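4.3 Creating a Rental Listing

Use this section to add a vacant unit to Vurberg and publish it to the public search page. The property record must already exist (see 4.1). Users with the Viewer role can open a listing but cannot save changes to it.

Before you start

Have the unit number, the monthly rent, the deposit amount, and the earliest move-in date on hand. Photos must be in JPEG or PNG format.

Entering unit details

1. From the main menu, select Properties, then the building name.
2. Select Units. Vacant units are marked with an open circle.
3. Select the unit and choose New Listing. A draft opens with the address already filled in.
4. Enter the monthly rent in whole dollars. Do not type a dollar sign or a comma.
5. Enter the deposit. If the deposit equals one month's rent, check Same as Rent and leave the field blank.
6. Set the move-in date. Dates in the past are rejected when you save.
7. Under Utilities, check each item included in the rent. Unchecked items are shown to applicants as paid by the tenant.
8. Type a title and a description. The title is limited to 100 characters, including spaces.

Note: The address on a draft comes from the property record. To correct it, close the draft and edit the record. Drafts opened before the correction keep the old address until you select Refresh.

Caution: Changing the rent on a published listing sends a notice to every applicant who has saved it. Unpublish the listing first if you are only testing a figure.

Adding photos

9. Open the Media tab and select Upload.
10. Drag the thumbnails into the order you want. The first thumbnail becomes the cover photo.
11. Enter a caption for each photo, or leave the field blank to show none.
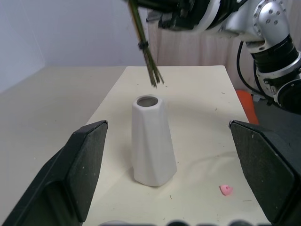

12. Select Save Media. Wait for the green bar to clear before leaving the tab. Uploads still in progress are dropped when the tab closes.

Publishing

13. Select Preview and check the rent, deposit, and move-in date.
14. Select Publish. The status changes from Draft to Pending, then to Live.
15. Copy the listing number for your own records.

Note: If your office uses the approval workflow, the status stays at Pending until a manager releases the listing. Approvers are assigned under Settings, Roles.

Error codes

103: A required field is empty. The field is outlined in red on the Details tab.
144: Another listing is already live for this unit. Unpublish the older listing and select Publish again.

Section revised 5 August 2020. To copy a listing to other units in the same building, continue to 4.4.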